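The Pillowcase Lesson
05/03/2024

My aunt taught me to put a pillowcase on when I was five, and she did it without a single useful sentence. She stood behind me, put her hands over mine, and pushed my fists into the corners until I got the idea. If you had asked her to write the steps down she would have laughed and gone back to the ironing. I have been thinking about her a good deal this spring, because I spend my working hours helping to teach the same sort of chore to machines, and the part of it I love best is the part she would have recognized right away.

There are a couple of ways to show a robot what you want. You can sit at a set of controls and drive its arms from across the room, watching what it does and nudging it along. Or you can pick up a pair of hand-held grippers, leave the robot out of it altogether for the moment, and just do the job yourself with jaws where your fingers ought to be. We did the first for most of our time on the Sikcombe project, and we did get somewhere. But I have come around to the second, and I'd like to make a case for it (a slightly rambling one, I'm afraid).

What the hand-held way keeps is the feel of the thing. Cloth pulls back at you. It bunches up, it slides, it folds over on itself, and a person holding it in two grippers makes a hundred little corrections without thinking to mention any of them. At the remote desk in our Lolness office I could see a wrinkle perfectly well and still have no sense of how hard I was tugging.

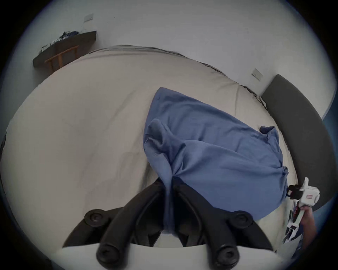
Jennylyn Tolentino told me over lunch that I was being sentimental, and that tugging by feel was of no use to a robot that would only ever get the video and the motion. If the feel isn't recorded, she said, then all we have taught it is what a confident person looks like from the wrist. She would sooner have 83 slow, fumbling runs on the real arms than 2000 graceful ones by hand.

Well, I chewed on that for a week, and she has a point I can't wave off. A human wrist will happily go places a robot's arm can't reach, and there is no sense in showing a machine a trick its joints won't allow. Still, I think the feel leaves its mark on the motion. You can watch somebody slow down just before the fabric goes tight, or let out a little slack and take hold again farther along, and those pauses are in the recording whether or not the force is.

There is also the plain matter of who gets to teach. It took me almost 14 days to be any good at the remote controls, and I am paid to be patient. Kenneth Bañez, who has made more beds than the rest of us put together, picked up the grippers one morning and was working along happily before his coffee was gone. I want his way of handling bed linen in there, much more than I want mine.

So I'd keep the remote desk for checking, and for the awkward reaches, and let people do the bulk of the showing with the tools in their own hands. Jennylyn and I are going to try it both ways on duvet covers later in May, and she has already asked for the bigger bed.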